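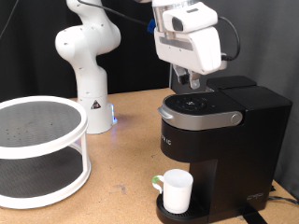
Restular here, following your post from the other board because I have the same thing coming at my office. Are they cutting anybody's hours over it, or only moving people around? That part matters more to me than how good the coffee is.

Coffee arm in the break room, what happens to my job?
Posted by Plalo, October 15, 2025

Fair thing to ask, and I should have put it in the first post. I've worked the front counter and the hospitality room at a training center in Tuvville for 14 years, and making coffee for visitors has always been part of my day. In March they began trying out a robot arm that works a regular pod machine, with a mug under the spout like you'd have at home. My hours are the same so far, but my manager says my role will be "looked at." I like the folks who come through and I'd hate to end up in a back office. Has anybody been through this, and what should I be asking for?

Prado
Oh, I feel for you! We had an arm come into our kitchen, and there are 29 of us on the floor, so everybody had an opinion. My hours stayed put, but the work changed more than I expected. I spend less time pouring and a lot more time refilling pods, wiping drip trays and setting mugs back where the arm looks for them (it is fussy about that). I did miss the little chats at first, so I asked to keep greeting people at the door, and they said yes. Ask for your new duties in writing, ask who gets called when it stops, and ask for paid training. I got 3 afternoons of it and could have used more.

tuvville_temp
they said the same to us, "looked at." start updating your resume just in case

Restular
Thank you both. I'd add pay to that list. Ours was quoted 1,389 dollars a year for upkeep and I intend to bring that number along when we talk about raises, seeing as I'll be the one doing the wiping.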